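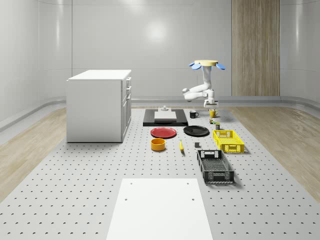
Workshop notebook, Sunday, still November

Started late, about half ten, because the lock on the yard gate had swollen again and I had to lean on it. Kettle on, radio on, heater on full. Today was meant to be all about the Dorkelitz clock and I did get to it in the end, but first I had to finish tidying up after Friday, when I left the bench covered in pegwood shavings like an animal. Ruth, if you're reading this, I've put your brass brushes back in the tall jar and I'm sorry.

Dorkelitz, bracket clock, strikes wrong

For anyone picking this up after me: it's the one in the walnut case with the cracked back glass, booked in under job 918. The owner says it strikes correctly until lunch and then loses its mind. I was doubtful, but I let it run on the test stand for the whole of last week and she's quite right! It was fine all morning, then at two it struck three, and from there it was one ahead until I put it straight by hand.

I had the dial off by eleven. The hands came away nicely, the minute hand a bit tight, so I used the proper lifter and a scrap of card under it to keep the silvering safe. Somebody has been in here before (there's always somebody) and has scratched their initials and a date I can't read on the back of the front plate. Whoever it was also put soft solder on the rack tail, a great ugly blob of it, and I think that's our trouble. The tail sits a hair low when it drops on the snail. On the deep steps it gets away with it, but from two o'clock onwards the pin lands so near the edge of the step that it can gather one tooth too many.

I didn't touch the solder today. Ville is much better at that sort of thing and I'd rather he looked at it before I go at it with a scraper. I did check the snail for wear under the loupe and it's very clean, hardly a mark on it, so I don't believe we need to cut a new one. The rack spring is weak as well. Might be worth making up a fresh one while it's all in bits.

Things I measured and don't want to lose: the rack tail pin is bent towards the back plate, not by much, you can see it best if you hold the whole lot up to the window and sight along it. End shake on the gathering pallet arbor feels fine. The hammer spring is fine. The bell is lovely, somebody please don't polish it.

Cleaning

Ran the loose parts from the Arboleda mantel clock through the tank while I was eating my sandwich. I gave them 7 minutes in the ammoniated stuff, a rinse, another rinse, then into the warm box. They came out a good even colour, apart from the barrel cap, which has a stain like a tea ring that won't shift. I'm inclined to leave it. It's on the inside and the owner will never see it, and every time I chase a stain I end up with a bright patch that looks worse than the stain did.

We're low on rinse again. I've written it on the board but the board has been ignored before, so I'm writing it here too. RINSE. Also blue paper and the small oil cups, and the good tweezers want dressing. The tips have crossed over and they fling things. I lost a taper pin to them this afternoon and spent a silly amount of time on my knees with the magnet before remembering that the pin was brass.

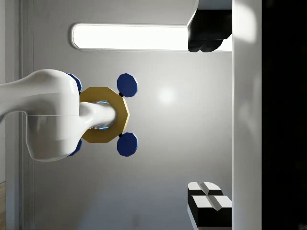
Anyway, the pin was in my turn-up. Found it when I sat down.

Mainsprings

The Arboleda mainspring is tired. I let it out on the winder and it opened up to barely more than the width of the barrel and just lay there, poor thing. I've ordered a replacement from Tenitus, same height and strength, a touch longer than the old one, and I've kept the old spring in a labelled bag in case the new one's wrong. Last time they sent us a loop end when we'd asked for a hole end, so check it before anyone cuts the wire off it. Please wear the gloves. I know they're horrid.

While I was on the winder I noticed the hook is getting rounded. It held today but it made a nasty little click under load and I let it down quickly. I've tied a bit of red thread round the handle, meaning don't use it for anything big until it's been filed up.

Lelach long case

Ville had this one going on Thursday and left me a note asking for the rate. Over the two days it's gained 4 seconds, which for a seconds pendulum in a draughty workshop is really very pleasing — I've not touched the rating nut and I don't think anyone else should either until it's back in its own hallway. It'll only change again the moment it goes on a proper wall. I worked the train count through on paper as well, purely because I enjoy it, and got the same answer as Ville did, after getting a different one first.

The seatboard is another matter. There's a split running from one of the bolt holes towards the front, old and full of dirt, and it opens a little when the weights are on. I'd like to get glue into it. Ruth thinks a plate underneath would be kinder, and she may be right, as hot glue won't do much in a crack that full of wax. She wants to clean it out with a thin blade first and see how deep it goes. Have left it for her on the end bench, weights off, pendulum hung up on the nail by the door. MIND YOUR HEAD.

Odds and ends

Ledger page total for the month so far is 3,178 including the Lelach deposit, if I've added it up right, and I did it twice.

The lathe belt is slipping when it's cold. Once the room has warmed up it grips all right. I've put a little rosin on it and will try again tomorrow before buying another.

Tried the new lamp on the escapement bench. Very bright, very white, and I could see every speck on the pallets, but it made my eyes ache by four o'clock and I went back to the old one. Ville can have it.

For next time: rack tail to Ville, new rack spring (use the thinner stock, second drawer), put the Dorkelitz back on the stand and start it at noon so that I'm around to hear two, three and four. Ring the owner and tell her she was right about lunch. Take the milk home, it's on the turn.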